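Wurna Household Sorting Set: Known Issues

This notice accompanies release 7 of the Wurna set, maintained by Trivside. It describes a release fault that affects part of the data and should be read before training.

In January, reviewers found that the recorded finger width drifted during long sessions. In 35 episodes the log reports the gripper as open while the fingers are still closed on a packet. Policies trained on these episodes may let go too early — or fail to let go at all.
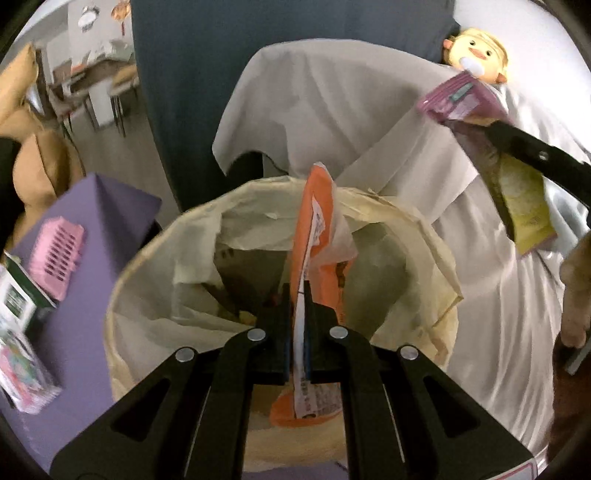
Figure 1. Orange packet held between the gripper fingers over a lined bin.

The fault was traced to a worn encoder mount on one hand-held unit. The mount has been replaced. The affected episodes remain in the release, marked "width_fault", and are excluded from the default split of 700 episodes. Video and pose data are not affected.

Users of earlier releases should discard the width channel for session 9.

Contact: Issa Twal (data), Oğuzhan Güneş (hardware).
Last revised February 5, 2023.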